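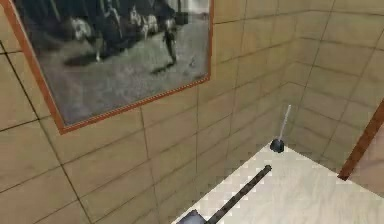 Demonstration in simulation is a form of robot teaching in which a person controls a simulated robot through a task and the motion is stored for later use. It is one branch of learning from demonstration. The other main branch, kinesthetic teaching, has the person hold a physical arm and move it by hand.

Control methods

In remote control, the operator's hand motion is sent to the robot as a target position for the gripper. A solver then computes the joint angles. Common input devices are a handheld tracker, a 3D mouse and a smaller copy of the arm (a leader arm). Leader arms pass on joint angles directly and need no solver, but they must match the layout of the robot.

Recorded data

One complete attempt is called an episode. It normally holds joint positions, gripper opening, camera views and a short text instruction. Failed episodes are either deleted or kept with a label — practice differs between groups. The Makori set, compiled by Soledad Saavedra and Cleiton Furtado, has 967 episodes in household rooms, of which 103 are labeled as failures.
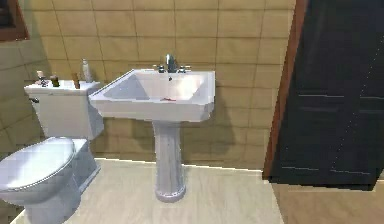 Page last changed in August, 14:20 (minor edit: Scene layout)

Scene layout

Household scenes combine fixtures, such as a sink, a toilet or a door, with small loose objects. In a bathroom these may stand on the toilet tank or lie in the basin. Fixtures usually keep their place between episodes, while loose objects are moved at each reset. Wall and floor textures may also be changed to limit dependence on a single background.

Limitations

Contact is the weakest part of most simulators. Soft rubber, thin flat items and wet surfaces are hard to model, and a grasp that holds in simulation may slip on hardware. Delay is a second problem. The Revton interface sends commands at 90 Hz, but operators still tend to slow down near contact.

See also: Kinesthetic teaching; Leader arm; Zulmont format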